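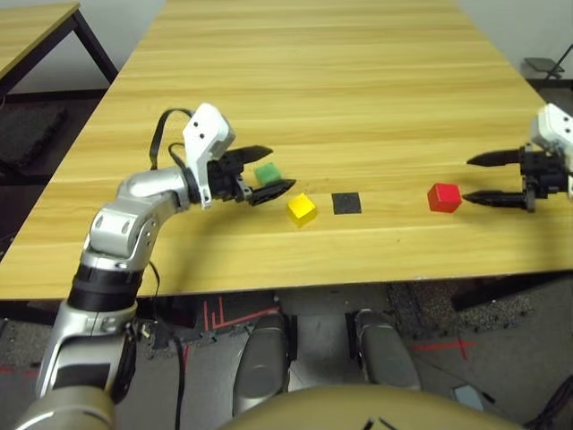 How many blocks do you need for a decent stacking game? Three is plenty, says Aileen Layug: a red, a green and a yellow, plus a small dark mat to build on.

3 min read

I met Aileen on a Thursday at her place in Landow, where she writes rules for tabletop games and drinks more tea than I do (quite a feat!). Her block game, Mellden, has sold 800 copies so far, and she still plays it on a pale wooden table with nothing fancy round it.

"People expect a big box," she told me. "I wanted something you could play while the kettle's on."

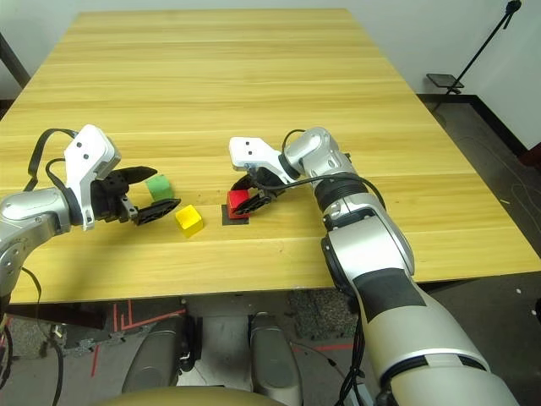
"The mat is the bit I fought hardest for," she went on. "Take it away and everyone builds wherever they like, then you get arguments. With the mat, you've got a home square. Red goes down first in the easy round, then green – and you have to get it sitting square before you touch the next one."

I had a go and was hopeless. My green one hung over the side like a badly parked car, and Aileen was very nice about it.
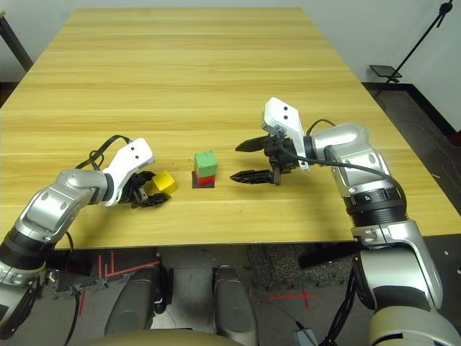

"Yellow is where people rush," she said. "They've got two down, they're pleased with themselves, and they come in at a funny angle. I always say put your elbows in and breathe out."

She doesn't mind a bit of wear either. Her oldest blocks have knocks all over them and she won't repaint them – she likes being able to tell one face from another.

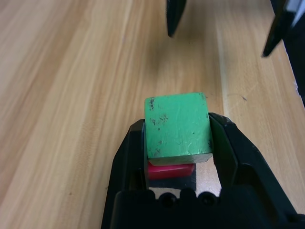

What's next

A four-colour version, hopefully by October. "I've got blue in a drawer," she said, "but the rules aren't right yet."

Comments

Grisano: Played this with my dad, we were at it till midnight. Yellow gets me every time!

Öberg: Does the mat come in the box or is it extra?

tilly_b: It's in the box, under the rules sheet.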